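Category: Home & Living / Slow Living
Search this site... Go

The Return of the Kitchen Table

When I moved to Brulard, my first apartment had no place for a table. I ate on the sofa for 4 years and I thought this was normal. Now I visit the furniture makers of this valley for the magazine, and all of them tell me the same: people are asking again for a big table.

At Cordier, a workshop behind the old station, they sold 62 tables last year. Most were made of oak, with a simple oil finish. The buyers are often young families who live in small homes, and they prefer to give up the second sofa.
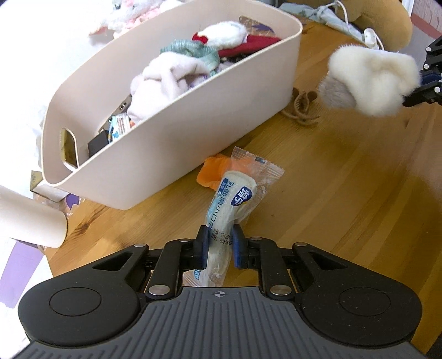 The price is still a difficulty. A new table of good quality costs around 2000 dollars here, and not everybody can pay this. For this reason the second-hand market in Brullico became so popular. It opens in November, in the hall next to the river, and the best pieces are gone before ten in the morning.

If you buy an old one, look first under the top. Push the legs a little with your hand. A scratch you can sand, but a cracked joint needs a carpenter. I bought mine there, 78 centimeters high, a bit too high for my chairs. I have put cushions on them and we eat very well.

We use cookies to remember your preferences. Accept | Settings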